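Sarnwood Makers Board > Events > Galholm open day, anyone else go?

hinge_and_bracket
Went to the Galholm open day in August, the one with the hand-held gripper demo. I was promised the future of automation. I got a two-hour line, a lukewarm samosa and a go at picking up earrings. Would go again.

pejman_f
The samosas were fine. You got there at the end.

TranN
Noemi here, I was helping on the Shirazi table. The line was long because everyone wanted three turns. The sign said one turn. Apparently the sign was decorative.

oldsolder
I'll be the grump. A robot open day where a person squeezes the robot by hand is a puppet show. Where was the robot?

hinge_and_bracket
In the other room, doing nothing, behind a rope. Very dignified. I'd say it was the best-behaved guest.

TranN
@oldsolder you squeeze it so the arm can learn from what you did. Nazanin Hashemi covered this in her talk at 2.

oldsolder
I was in the talk. She said "learn" 9 times and the arm didn't move once. My toaster has more initiative.

pejman_f
You counted?

oldsolder
It was a long talk.

r_prantl
I thought the jewelry was a smart choice, personally. Everybody demos with blocks. Blocks are easy, blocks want to be picked up. A string of beads goes wherever it likes, and a bangle is hard and round and gives you nothing to pinch but the rim.

hinge_and_bracket
Agreed, and doing it over a soft blanket makes it meaner. Small things sink into the creases and the jaws close on a nice fold of cotton or whatever it is.

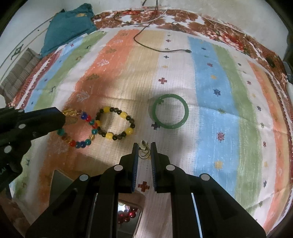 My own technique was to come straight down, very slowly, holding my breath like a man defusing something. Niloufar Talebi was behind me in line and asked if I needed a chair. She then did it first try, so I've decided the gripper was warmed up for her.

oldsolder
So the finding is that Niloufar is better than you. We had that already.

TranN
Sastus are hosting the next one and they say the arm will be switched on.

oldsolder
I'll believe it when it hands me a samosa.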